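Print this page | E-mail to a friend
12 shares | 4 comments

Bomier two-arm tabletop kit: great arms, one scary habit

Posted 12/08/2025

I've been running the Bomier kit since September, and I was all set to give it a glowing write-up. Then one of the arms drove itself into the tabletop and kept pushing. So this is a slightly different review!

First, the good stuff. Assembly took me 2 evenings, the rails went together square on the first try, and the motion is smooth enough that I stopped babysitting it (mistake, keep reading). For a kit that costs less than 2,000 dollars I thought I was getting away with something.

The trouble showed up on cycle 395 of a boring pick-and-place loop. The left arm lost its wrist encoder for a moment, the Kavik controller filled in a zero for the missing reading, and the arm took off for a position it thought was home. It wasn't home. I hit the stop, and the arm went limp and dropped, because there are no brakes on the shoulder joint. Nothing broke and my fingers were nowhere near it, but I did say a word my mother wouldn't like.
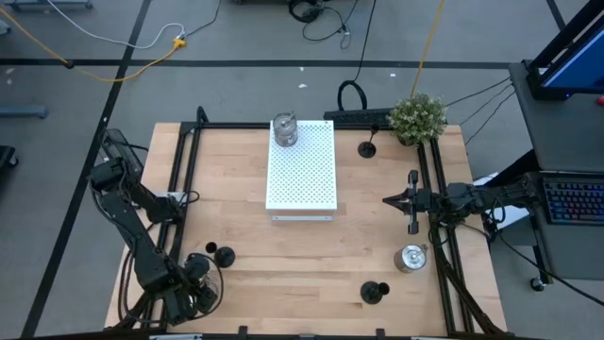 I pulled the log that night and found 13 dropped readings over the whole run, every one of them from the same wrist. The culprit was the cable. It gets bent hard each time the joint folds, and the stock connector doesn't lock, so it had been creeping out a hair at a time. I swapped in a locking one from Arain and left a bigger loop at the wrist. No dropouts since.

What bugs me is the software. A missing reading should freeze the arm, period. The fix is a checkbox called "hold on sensor loss," it's buried under Advanced, and it ships turned off. Turn it on before you do anything else. I'd also drop the torque limit way down while you're learning, and keep the stop button where you can slap it without leaning over the table.

Would I buy it again? Yeah, I think so, with the locking connectors in the same order. My old Drurna arm never scared me like this, but it couldn't lift much either. Three and a half stars, and I'll bump it to four if they change that default.

Comments (4)

gearhead_pat: Same thing on mine, but the right arm. Wiggled the plug and it came straight out in my hand.

solderblob: Does the checkbox survive a firmware update? Mine reset itself.

Reply from the author: Ugh, good catch. I haven't updated yet. I'll look before I do.

tinybench: Would love brakes as an add-on. I'd pay for them.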